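Hallilham Desk Extension Lead with USB
Sold by Kirkeo Office and Workshop Supplies, Cletbridge

White multi-outlet extension lead for desks, benches and meeting tables. Code HL-81. In stock at the Cletbridge counter and online.

The Hallilham is a plain block-shaped extension lead that lies flat on the worktop. The outlets are all on the top face, so plugs go straight down and you do not have to tip the unit on its side to reach them. The cord is white to match and leaves the board at one side.

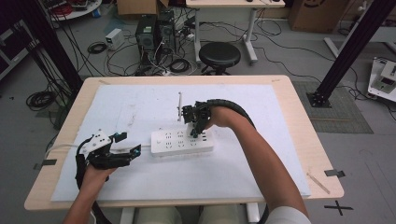
Push each plug down until it is fully home before switching on the appliance. New outlets can be stiff for the first few uses. If a plug will not go in, take it out, check the pins are straight and try again. Do not rock it from side to side.

Outlets and charging

The slots are the multi-standard kind, set at a slant in clusters of two and three. They are meant for offices where people turn up with equipment bought in different countries. Please check that your plug type is on our compatibility sheet before ordering – the counter staff can print you a copy.

The USB ports are at one end of the top face, close to the rounded corner. There are three of them. They suit phones, headsets, small desk lamps and similar low-power items. Laptops should be run from their own charger in one of the main outlets.

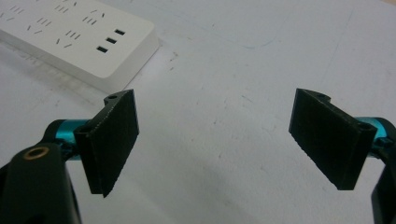 Bulky adaptors are best placed at the far end from the USB ports, as a wide one can get in the way of the charging cables. If you have several to plug in, leave a gap between them.

Care and safe use

Indoor use only. Do not cover the unit or run the cord under a carpet. Do not plug one extension lead into another. Keep the combined load under the figure printed on the rating label.

Unplug from the wall before cleaning and wipe with a dry cloth. The gloss finish shows fingerprints but they come off easily. Do not use spray cleaner on the outlets.

Ordering

Single units are boxed. Trade packs hold 30. Orders of 100 or more are sent by pallet, and for 400 or more please ask for a quote first.

Unused items can be returned in their box within 30 days. Leads that have been cut or fitted with a different plug cannot be taken back.

Trade accounts: Muireann Mulligan
Returns and faulty items: Fiachra Gallagher

The counter is closed on Sunday.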